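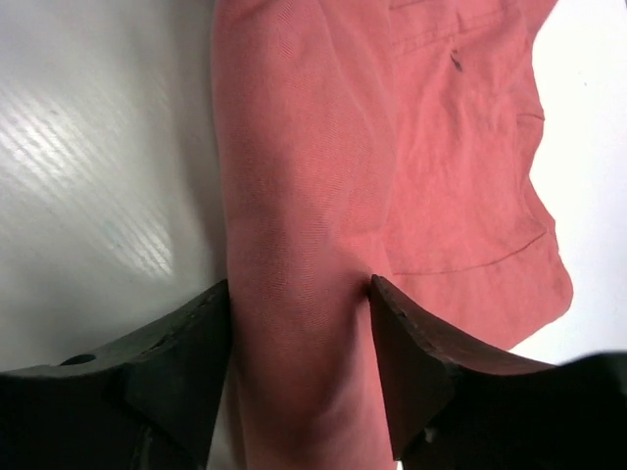 Cleltent asked after the last open day whether section 4 could say plainly what to do when the public is standing there and the cloth won't come up, as the old version only covered setting up on a quiet morning. Fair point. Rewritten below - replaces the January sheet, bin the old one.

## 4. Running the folding demo on an open day

For whoever is on the Flirkwood stand. Read 4.1 before the doors open, keep 4.3 open on the bench.

### 4.1 Before visitors

1. Power on at the wall, then the arm controller, then the laptop. In that order.
2. Wait for the green light on the controller. Can take 5 minutes from cold.
3. Wipe the white surface. Dry cloth only, no spray.
4. Wipe both fingers. Look for lint at the tips.
5. Load the profile called **Open day - soft cloth**. Not the Chukwu one, that's for towels and it closes too hard.
6. Check speed is at 10 per cent. Leave it there for the first run, whatever anybody says.
7. Run one empty cycle, nothing on the table. Arm should finish back at Home.
8. Put the barrier out. Visitors stay behind it even when the arm is parked.

**Note:** glare stripes on the white surface can confuse the wrist camera. If the preview looks streaky, drop the blinds or turn the stand a bit, then redo the camera check.

### 4.2 The demo itself

1. Drop one garment on the table. Drop it, don't lay it out - people want to see it start from a crumple.
2. Hands clear. Say "clear" out loud.
3. Press **Find**. Arm goes over the cloth and looks for a raised fold.
4. Check the wrist view on the laptop. You want the fold running between the two fingers, as with the pink one at the top of this section.
5. Look at the tips. A small dimple at one tip is fine with thin cotton. A dimple that keeps growing as the arm goes down is not, press **Hold**.
6. Press **Grip**. Wait for the tone.
7. Press **Lift**. Arm goes up 100 mm and stops.
8. Happy with it? Press **Fold**. Otherwise **Lower**, then back to step 3.

Thin shirts work best. Twill is good, the camera picks up the weave. Avoid anything with zips, big buttons or loose straps. Marks and stains don't matter to the arm.

**Caution:** never pull cloth out from the fingers by hand while the controller is live. Press **Hold**, then **Release**, then wait for the tone.

### 4.3 When it goes wrong

- **Only one finger touching.** Normal up to a point. If Grip fails twice, re-drop the garment.
- **Grips a seam or pocket edge.** Lift may still work but the fold will come out crooked. Lower and try agian.
- **Picks up nothing.** Check the tips for lint, then that you are in the right profile.
- **Arm stops, red light.** Clear the table, reset on the controller, empty cycle before you carry on.
- **Preview freezes.** Restart the Rekik viewer only. Leave the controller alone, it doesn't need it.

### 4.4 Visitors having a go

Allowed to press Find and Lift, with you next to them. Grip stays with the operator. Children can choose the garment and drop it from the front of the table, arm parked and Hold lit.

Stop button within your reach the whole time, not in your pocket, not on the chair.

### 4.5 Packing up

1. Press **Park**. Wait till it is fully down.
2. Laptop off, controller off, wall off.
3. Write the cycle count in the log. Finger pads get swapped at 500, spares are in the lid of the Flirkwood case.
4. Soft covers on both fingers before the arm goes in teh case.
5. Garments back in the bag, table wiped, barrier folded flat on top.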